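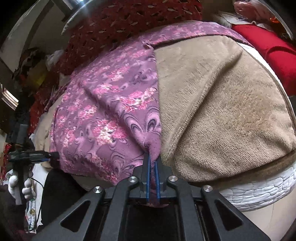 **Figure 1.** Corner of a bed, with purple floral fabric over a beige fleece blanket and the quilted mattress edge showing beneath.

### 4.2 The corner problem

Bed-making is usually described by the people who do it as a matter of the middle: smoothing, straightening, plumping. Our diaries suggest that the middle mostly looks after itself and that the labour is in the corners. Of the 159 beds recorded in the Nomitz survey, those with more than two layers took longest, and the extra time went almost wholly on the edges. Figure 1 shows why. A printed purple fabric, a beige fleece blanket and a red knitted cover share one bed, and at the edge each has its own idea of where to stop. The purple is gathered to a twisted point at its corner, the fleece curves round with its stitched binding, and the white quilting of the mattress is left on view below them. None of the three layers lines up with another, a state of affairs our respondents called "done" (n = 30) or, in one household, "done for now".

We had expected the fitted sheet to be the villain. It came up in every interview, generally with feeling, and Benjelloun's coding scheme had to be given a separate category for remarks that could not be printed. Yet in the timed sessions it was the loose layers that caused the returns to the far side of the bed, which we logged as *circuits*. A bed with a single duvet needed one circuit, sometimes none if the maker was willing to lean. A bed with a sheet, a blanket and a knitted cover needed up to 8. The record belongs to a participant in Uibo who was under the impression that we were marking her.

Fleece deserves a word of its own. It clings to cotton and travels with it, so a tug intended for the sheet becomes a tug on everything. Vasiliu (who owns several such blankets and declares an interest) proposes the term *sympathetic drag*. Participants dealt with it in two ways. Some held the fleece down with a forearm while pulling the sheet with the other hand. The rest folded the sheet over the top of the blanket in a band and hoped, a method already recommended in the household manual printed at Dutard in 1811, where the word used is "trust".

Patterned fabric brought a further difficulty. Several people told us that a busy floral hides creases, and chose it for that reason. Roman's ratings do not bear this out: judges shown beds from the doorway scored plain and printed covers the same for tidiness. They did score the printed ones as "more cheerful", but this was not an item on the form, and the judges had to write it in the margin.

The question of whether to cover the mattress edge divided the sample more sharply than any other. Households in Gokska tucked. Households in Nomitz, by and large, did not, and saw no need to explain themselves – the side against the wall was held to be nobody's business. Dobre and Ciobanu return to walls in Section 5, where the beds that cannot be walked round are treated separately, along with the knees of those who make them.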